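Minutes of the Tenants' Operations Meeting, Sastau Building
Held 06/09/2026, ground floor meeting room

Present: representatives of eight of the nine units. Unit 4 sent apologies.

1. Minutes of the previous meeting
Approved with one correction. Item 3 should read "supply duct," not "return duct."

2. Ventilation
The contractor, Prandis, submitted its inspection report on the rooftop air handler. The fan belt is worn and will be replaced at the next service visit. Filters on the second floor were found clogged at two of the five grilles. Airflow in the corridor was measured below the design value with the doors closed. Prandis recommends rebalancing after the belt is changed. The quote was accepted.

Units are reminded that grilles must not be covered with paper or tape in cold weather. Complaints of drafts should go to the building office in writing, with the room number and time of day.

3. Water heater
The Urio unit in the basement tripped twice since February. The thermostat was replaced under warranty. The set point remains at 54 degrees Celsius pending advice from the plumber. Unit 7 asked whether a recirculation pump would shorten the wait at the far taps. A price will be obtained.

4. Shared kitchen
Square plates and small bowls are the standard set from now on. Odd pieces are to be taken home by their owners. Plates are stacked together in the white tub.

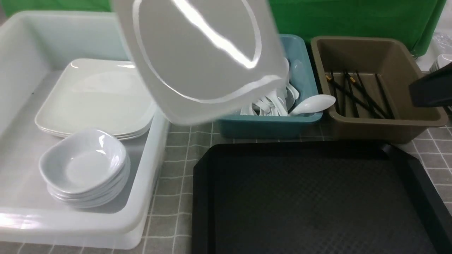
White square plates, stacked in the tub
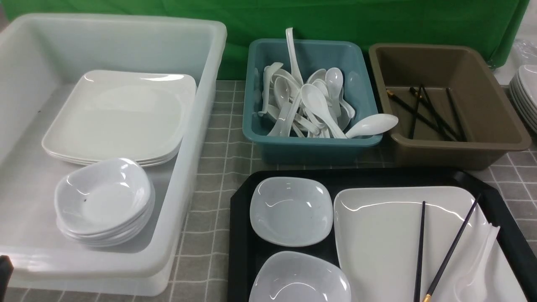
Page last changed: 06/09/2026

The dishwasher filter is cleaned by each unit in turn, in unit order, starting with Unit 1. The rota is posted by the sink.

5. Parking and deliveries
The loading bay has 29 minutes of free standing per vehicle under the present permit. Two units reported longer stays by Pokanard vans. The office will write to the company. Pallets left overnight are to be moved inside the gate.

6. Electricity charges
Common area consumption rose by about 8 percent over the previous period. Part of the rise is attributed to the corridor lights, which were running on manual override. The timer has been reset. Sub-meter readings will be circulated with the next statement. Unit 2 disputes its reading and has asked for a meter test. Agreed, with the cost to fall on Unit 2 if the meter is found accurate.

7. Other business
The side door closer is leaking oil. To be replaced.

Actions
Office: letter to Pokanard; door closer; meter test.
Unit 7: price for recirculation pump.
Prandis: belt, filters, rebalancing.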